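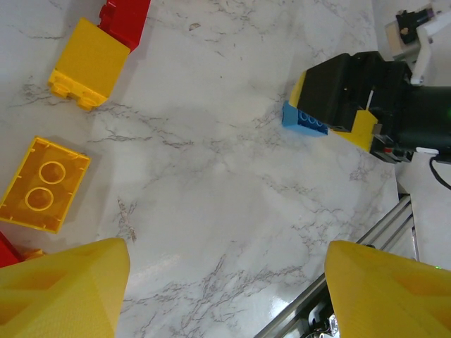

Toy bricks on the marble benchtop at Birbridge, with the yellow printed fingers in the foreground and the black gripper holding a yellow and a blue brick. Photo: Birbridge Workshop

Home | News | Workshops | Tools | Members

Two-arm brick rig moves to second stage at Birbridge

June 13, 2021

A two-arm manipulation rig built by members of the Birbridge shared workshop has completed its first stage of bench trials, according to a build note posted to the workshop's project board.

The rig, named Pleko, pairs two small arms with different grippers. One has angular 3D-printed fingers in yellow plastic. The other has a black, boxy gripper with flat jaw plates, used to hold a part steady while its partner works. Standard toy bricks serve as test pieces. They are cheap, their dimensions are consistent, and the stud fit shows up any alignment error at once.

In the first stage the arms were driven by hand through 22 set tasks, including picking up single bricks, turning over bricks lying with the hollow side up, and pressing one brick onto another. The build note lists squareness of grip as the main fault. A brick taken a little off centre rotates in the jaws when the studs meet resistance, and the joint seats at one end only.

The printed fingers are now in their second revision. The first set flexed at the tip under pressing loads. The current pair has a thicker root and a blunter tip, printed with the layers running across the finger. The members are also considering a rubber facing, but have held off until the bare plastic has been measured.

Control software is Keneck, a motion package written in-house and shared with the workshop's router table. Cable routing remains unfinished – the note describes it as 'adequate for the bench'. Parts have cost $900 to date, excluding filament and offcuts drawn from the workshop's own stock.

The second stage will repeat the same tasks from recorded motions, with the bricks placed in random orientations. It is scheduled to begin in July, once a replacement wrist bearing has arrived from Lüthi. Print files for the fingers are available to members on the workshop server.

2 comments | 22 shares

Contact | © Birbridge Workshop | Back to top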